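Consumer Claims, Session 3: "Natural" Surfaces and the Words That Sell Them
Handout by Gleice Pacheco

Read this before you read the Rokgate brochure, because the brochure is good at its job and you will come away half convinced.

Start with the word "natural." Granite is natural. So is rust. Sellers use the word to suggest a surface is safer, tougher or cleaner than a factory-made one, and none of those follow from it. Marble is a soft stone that reacts with acid. Lemon juice and vinegar will leave dull spots on a polished piece, sealed or unsealed. A sealer slows down staining, which is a different problem from etching, and salespeople mix the two up all the time.

Next, "lifetime." Whose? The Fleketitz warranty we looked at in July runs to 14 pages, and the lifetime in it belongs to the product line. If the line is dropped, you are on your own. Look for the definitions page first – it is usually near the back.

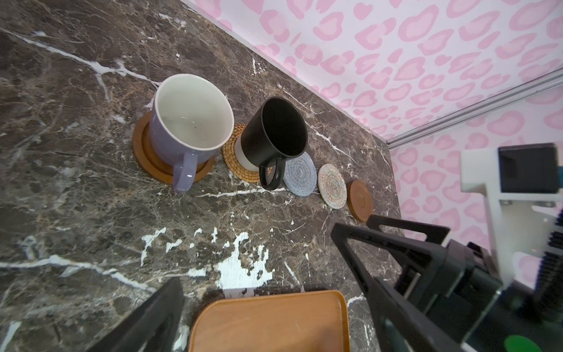
Then there are the test results. Rokgate says 57 percent of buyers "noticed less staining." Less than what? We are given no comparison group, no time period and no word on who did the asking. Ekel, a competitor, prints a stain chart with 2 liquids on it, one of them water. I would not call that a lie, but I wouldn't buy a kitchen on it either.

For next time:
Find one ad for a countertop, floor or wall covering. Underline each claim that could be checked. Circle the ones that couldn't – there will be more circles.
Read the Samuel case in your packet, pages 2 and 3 only. The judge's remarks on "maintenance-free" are short and worth your time.

Written work is due Dec 8, 2025. Late papers lose a grade.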